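Speaker notes: Shelves, Boxes and the Long Way Home to a Show
March 30, 2019

Open with the Skerotum box. Hold it up, let people laugh at the size of it. 62 episodes, one season that never got a proper ending, and I love it so much!

Ask: who here still owns a player? Wait for hands.

Main point, say it early. Streaming got us the shows, but the extras went missing. Commentary tracks, pilot cuts, the music the show first aired with. A whole generation is watching Skerotum with the wrong theme song and has no idea.

Story of the Elto reissue. Only 2,000 sets pressed. I got mine in February and stayed up till 3 with the writers' commentary (tell the soup joke here, keep it short).

Compare two releases:
Alhassan, complete series, 5 discs, no menu to speak of, picture a little soft. Wonderful anyway, because the deleted scenes are all there.
Skumier, gorgeous case, heavy booklet, and they left off the pilot. Pause for groans.
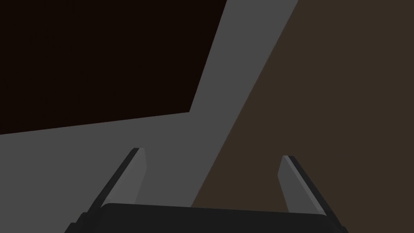 Back to Skumier for a minute. The booklet really is good, so be fair to it. Read the paragraph on how the sets were painted, page marked with the yellow tab.

Then the practical part. Check the running times before you buy, since syndication cuts run short. Libraries are great for this! Ours has 541 TV titles and most of them are sitting on the shelf right now.

Play the Alhassan clip, the elevator one. Lights down first.

Questions. If it's quiet, ask which canceled show they'd put in a box tomorrow.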